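Four weeks with the Custside push kit

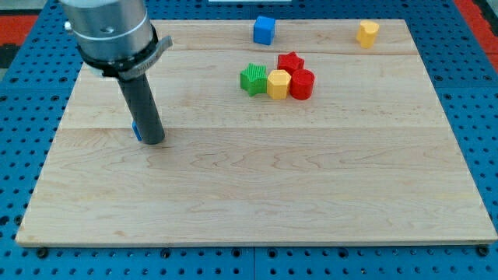

The rod, the board and the blocks on my blue table.

My friend Barry Hartley asked me in August if I would recommend the Custside push kit to his school workshop. I promised him an answer in one week. I needed four, so I write it here and other people can use it too.

The kit has three parts: a wooden board, a set of plastic blocks in simple shapes, and a straight rod which you fix to the end of your own arm. There is no gripper in it. The idea is that the arm learns to move things by pushing them, and pushing is harder than it looks. A cylinder and a star do not behave the same when you touch them on the side, and when they stand close together every push moves the neighbor also.

I will begin with the board, because I did not expect to like it so much. It is pale maple, made of planks joined together, and it has a nice grain. I was afraid the blocks would catch on the seams. In four weeks it happened 2 times, both with the green star, and after a little sanding it did not happen again. The board is held to my table with bolts. If your table has no holes, you must find another way, and the manual is silent about this.

The blocks are good. The colors are strong and my software could separate them on the first day. I only had some difficulty with the blue ones, and this is my own fault, as I have a blue table. Gemma Haworth, who bought the same kit before me, told me to put a sheet of gray paper under the board. I have not done it yet.

Now the less good part. The collar for the rod comes with screws that are too short for my arm, and I lost one evening looking for longer ones. I wrote to the seller, Wragg in Sivancombe, and they answered politely after nine days. The new screws came in a small envelope with no letter.

The software is called Osov. It records every push and gives it a number, and my last one is 3408. For the first 1000 I moved the arm by hand control, and it was slow and a bit boring work. After this I let the program choose the pushes itself. It is quite good at bringing one block to a corner. It is still weak at taking a tight group apart, and often it pushes the whole group to the edge of the board.

So, Barry, my answer is yes for the older students, if somebody can help them with the mounting. Please measure your screws before you order. For the younger ones I would wait for the next version of the manual.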